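26 October 2024
Glaze bench, back room at Nudavville

Dishwasher detergent trial on colored tableware, continued. Picked up from the September page, which ends mid-sentence because I ran out of pen.

Where we left it: Usmani wants to know why their pastel glazes go chalky after a season of café use. Civico, who sell them the detergent, say it's the glaze. Vitarier, who mix the glaze, say it's the detergent. Each has sent us a very confident letter. Lucimara has pinned both above the sink, facing each other.

Tiles first. The soak set came out this morning. Sodium carbonate solution, kept hot and covered, topped up twice because the lid on the second bath doesn't fit and never has. Set A (Vitarier clear over white slip) looks fine. Set B (same clear, pink stain) has lost a bit of shine on the thin edges and nowhere else. Set C (green stain) is duller all over, but I fired set C on the bottom shelf, where everything comes out duller anyway. So set C tells us mostly about the bottom shelf. Redo.

Pencil test: scribbled on each tile with a soft pencil, wiped with a damp cloth, looked for marks that stayed. B holds pencil on the edges. A wipes clean. I like this test because it costs a pencil. The gloss meter agrees with the pencil on A and B, and disagrees with itself on C depending on which way up I hold it. It went back in its box.

Lemon test: slice of lemon left on overnight under a cup. Forgot to label the cups. Lucimara had tea out of one of them, so there's a gap in the data for B3. She reports no ill effects.

Kiln log for the last load, copied from the whiteboard before somebody cleans it: cone 6 on the controller, witness cone slumped well past that at the top, barely nodding at the bottom. Peak on the readout 2,199 F, soak 8 minutes. The thermocouple is either old or optimistic. I've ordered a new one and moved the old one to the drawer where we keep the other old ones.

Thickness. I've been dipping by counting in my head, and I count faster when the phone rings. Lucimara suggested the metronome. It is horribly effective. With the metronome going, the test dips came out even enough that I couldn't pick them apart with the needle gauge, and I've had the thing ticking in my skull since lunch. Specific gravity of the bucket was high, so I let it down with water and then let it down slightly too much, as is traditional.

Dishes. Tiles don't have rims or foot rings, and those are the places the cafés complain about. For the next round I want real shapes going through real washes, with a proper drain between cycles, racked on edge so the water runs off the well and doesn't sit there making a tide line I'll later mistake for a result. Pink and green only. The blue can wait until somebody complains about the blue.

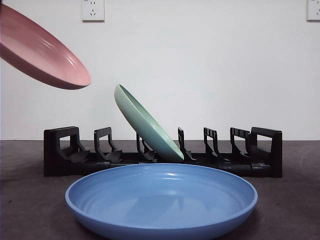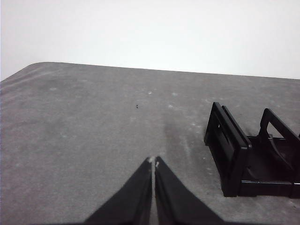

Plan for the plate round

Wash at the café setting, with the Civico powder at the dose on the tub. Usmani admit their staff dose by "a good shake," so a second batch gets a good shake. Lucimara will do the shaking, as she has worked in a kitchen and I'd only be acting.

90 washes per batch to start. If nothing shows by then we carry on; if something shows we still carry on, but more cheerfully.

Hold back a few unwashed plates of each color. Wrap them and write DO NOT USE on the wrapping. Last time I wrote CONTROL, and they went to the potluck with a salad on them.

Check points: thin edge of the rim, inside of the well, foot ring. Pencil at each, same pencil, same cloth. No lemon until I've found the cup labels.

Water: get hardness from the tap here and from at least one of the cafés. If theirs is soft and ours is hard we may be testing the wrong water altogether, and I would like to find that out before the washes.

Things I think, written down so I can be embarrassed later

It's probably both of them. The pink is a touch underfired where it runs thin, so alkali gets a grip at the edges first. A properly matured glaze might have shrugged off a heavy dose, and a sensible dose might have let a slightly soft glaze get away with it. Neither letter allows for this.

Haven't ruled out plain mineral film, in which case a wipe with vinegar brings the shine straight back and we've all been very serious about limescale. Try vinegar on the returned café plates BEFORE anything else. Should have been step one in September. It's underlined on that page, in fact, twice.

Still to do

Refire set C, middle shelf.
Sieve the bucket again, there's something in it.
Lid for the second bath, or a brick.
Ask Usmani for their oldest plate and the date they bought it.
Reply to both letters. Lucimara to draft, mine came out rude.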